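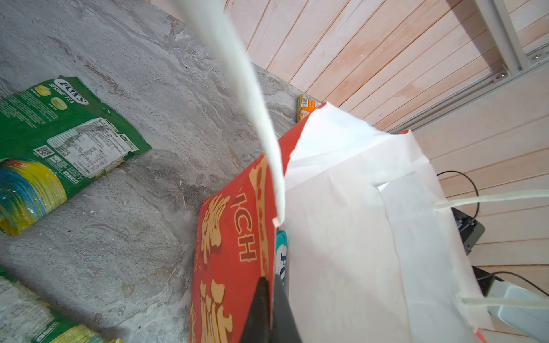 Green candy on the counter, with the red box and a white paper bag beside it.

Candy and gift bags, Pondincombe
Posted 2023-05-06

The snack bag table at Pondincombe is running again. The bags go to people who have helped at the Pevia shop over the winter. The last lot went out in November and was mostly cookies. A few people said they would like candy they could keep in a coat pocket, so this time it is nearly all candy. The list came to 106 bags, up from last year.

Most of the packing is simple. The heavier and stiffer things go in before the soft pouches, and the handles stay outside the bag. Paper bags with rope or twisted handles are easier to carry down the stairs than the flat ones used before.
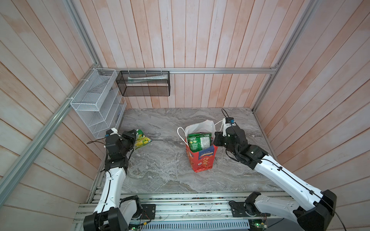 The red bags with gold printing were left over from a New Year order and are sturdier than the plain white ones. They stand up on their own, so they can be filled from the top without being held. A tall pouch will stick out a little, but it can be pushed down once the bag is full. Oksanen has the same style in a larger size, which would suit boxed crackers better.
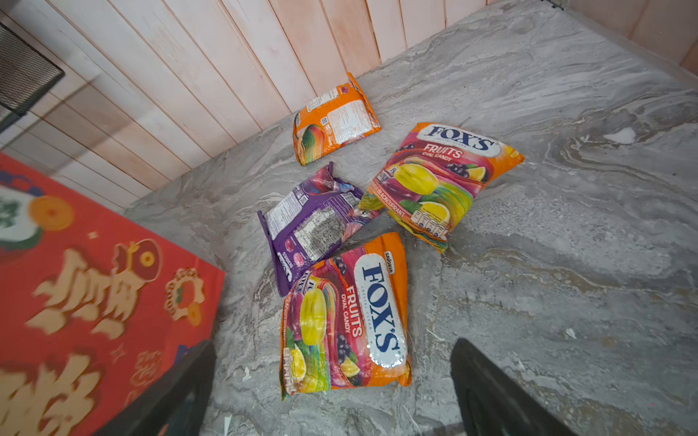

Orange and purple bags with their backs showing, next to a Fox's Fruits oval candy with blackcurrants and a lemon on the front.

The fruit candy comes in several flavors. Spring Tea is the green one. Last time the green went first, and there were still purple bags in the cupboard at Easter. The ingredients are on the back of each bag for anyone who needs to check.
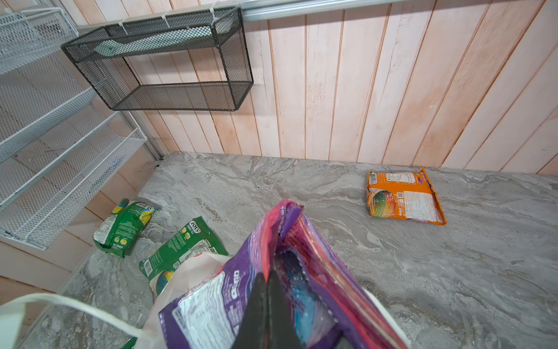
Soft pouches pack best on end, with the top folded over if there is room. Laid flat, they take up the whole bottom of the bag and the next thing slides around on top of them.

Bags can be picked up from the front desk at Clistamberg until 11 in the morning, or from the Pevia shop after that. Please bring back any paper bags in good shape, as they will be used again in November.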